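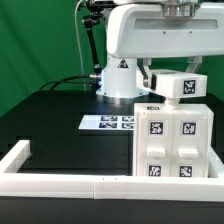
Words by Effie MacBrayne
Posted October 5, 2023 in Drawers, Boxes & Benchtops

I've been meaning to write up the small drawers for ages, and a rainy day with nothing on the line seemed as good a time as any. By small drawers I mean the little units that sit on top of a bench, two columns side by side if you're lucky, the sort that start out holding picture hooks and end up holding everything you own that's smaller than a matchbox.

Start by taking the lot out. I know, I know, you only wanted to find a fuse! But a drawer tidied with its things still in it is a drawer you'll be tidying again in February. Tip it onto a tray or an old tea towel so nothing rolls away, wipe the inside with a barely damp cloth and leave it open while you put the kettle on.

If a drawer sticks, rub a candle stub along the runners and work it in and out until it glides. A plain white candle is best, as the coloured ones can leave a smear. Knobs and handles want a look while you're there too. My old Tramitz unit had a knob that spun for years before I thought to put a dab of wood glue on the thread, and I could have kicked myself.

Then there's the bench itself. I'm very fond of a dark top in a workroom, because small pale things show up on it so well (washers, beads, that one missing button), but it does show every speck of dust and every fingermark. Warm water, the smallest drop of dish liquid, then a dry cloth straight after, going the one direction. Skip the spray polish, which builds up and goes cloudy. 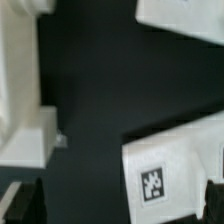 Bríd Conneely: I gave up on polish as well, and I use an old flannelette pillowcase cut into squares. It picks up the dust beautifully and you can wash it with the towels, only leave out the fabric softener or it'll streak.

I've since cut up a pillowcase of my own and she's quite right about the softener.

Now, open boxes. I love an open box for whatever you're in the middle of, and I'm wary of it for anything you've finished with, as it fills up with receipts and dead pens when your back is turned. Choose one with good thick walls so it doesn't skid about when you reach in, and keep it on the side of your working hand. Everything that lives in a drawer goes back there before tea, and the box gets tipped out at the end of the week, even if all you find is fluff and a paperclip.

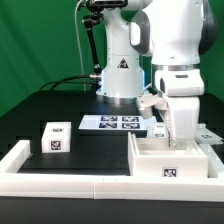
Should small boxes have lids?
Only the ones you open less than once a month. A lid on something you use every day ends up on the floor or under the box, and you'll be hunting for it.

Labels go on the front, at the same height all the way across, and please do them in pencil for the first few weeks. You'll change your mind about where the cup hooks belong, everybody does, and peeling off a sticky label is a miserable job (eucalyptus oil on a cotton ball, if you're already in that pickle, but test a hidden corner on plastic first).

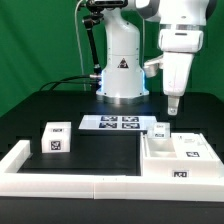
Once you're settled, go over the pencil in ink or print something nicer. I keep the spare labels in an envelope taped underneath the bottom drawer, along with a stub of candle, so they're both on hand the next time something jams.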